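The Second Quote

The budget had to be sent by the end of the afternoon, and Despina Milošević had still not decided about the arm.

She had two quotes on her desk. The first was from Zanard, for one robot arm with a table, a controller and two years of service. The second was from Segura. It was cheaper by 23 thousand dollars, but the service was written in small letters on the last page, and when she read it slowly she understood that a technician would come only if the company in Hurnby paid for his flight.

The arm was for the packing line, where small office goods went into boxes of 40. Her manager, Mirsad Živković, wanted it running by May. He had seen one at a trade fair and he spoke about it with much colour in his voice.

"It never gets tired," he told her. "You put this in the budget, Despina, and we never discuss packing again."

She did not like to sign for a thing she could not explain. So for many days she had studied the work of hands. She watched how people open a lid, how they turn a key, how they take a coin from a flat table. At home she peeled a potato so slowly that the water for it boiled away. Before this she had believed that a hand simply takes things. Now she saw that one hand holds and the other hand asks questions.

The stapler was the hardest item on the list. It was heavier at one end and it liked to open. It needed both hands, one over the middle and the other at the end, and for this work the quote from Segura offered one gripper with two fingers.

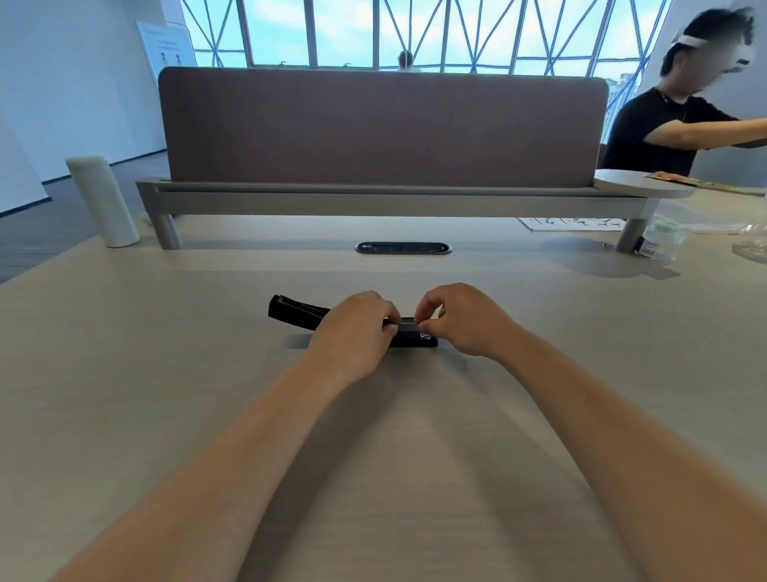

Kolbrún Kragh wrote back that a second gripper was not in the price and had never been in the price, and that if they wanted two arms they should ask for two arms. It would add around 25 thousand, she wrote, plus the stand, and the delivery would move by some weeks. She was sorry if the first quote had not made this clear.

Despina read the message twice. She was not angry. In her first years in this country she had also answered exactly what people asked her, and afterwards they were surprised.

She opened the budget and looked at the line called Equipment. Then she walked down to the packing line, where Telmo Llorente was closing a box with his knee against it.

"If you had the money for one arm," she said, "what would you buy?"

He thought about it honestly, with the tape still in his hand.

"A better table," he said. "This one is too low. My back hurts from it since the winter."

"And the arm?"

"The arm can come next year. It will need a better table too."

She went back upstairs. Under Equipment she wrote four tables with adjustable height, and under that a small amount for a trial, one arm, rented, 32 days, with the stapler named as the test. In the column for comments she wrote: Two hands, please confirm in writing.

Mirsad came at five o'clock with his coat on. He read the page standing up.

"Tables," he said.

"Yes. Four."

He looked for a long time at the number, which was much smaller than the one he had prepared himself to defend. Then he sat down, still in his coat, and asked her what colour they were.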